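Hamgate Forums > Data Collection > Handheld grippers

Thread: How long do you leave the fingers open at the start?

plekano_bench
We're on our second batch of handheld demos, 24 per task. I start each one with the fingers wide open over bare table and hold for 2 seconds before I go for anything. My coworker starts already moving. Which one trains better?

sakero17
Already moving. Those still seconds teach it to sit there. We had a policy that hovered over the table and never went down, and trimming the starts fixed it.

dunstan_lab
Disagree. If every demo starts mid-reach, it has no idea what to do from a standstill, and a standstill is how every run begins. Keep the hold but make it short.

sakero17
Ours begin from a standstill too and it copes. How many of your 24 have the same start position?

plekano_bench
All of them, more or less. Same corner of the table.

dunstan_lab
That's a bigger problem than the hold. Move the start around. Can you post a first image from one?

plekano_bench
Fingers open, nothing between them, white plastic piece up at the top right.

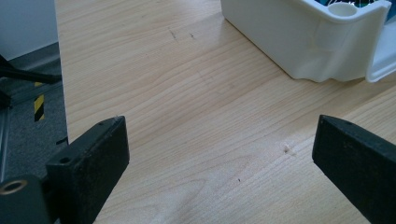

Re: start position

dunstan_lab
OK, I'd keep that one. Do 20 more with the white part in other places, left side too, and a few where it's out of view at first.

sakero17
Agree on moving things. I'd still cut the hold to half a second.

plekano_bench
I'll record with the full hold and trim a copy, then train on both. Will post results in July.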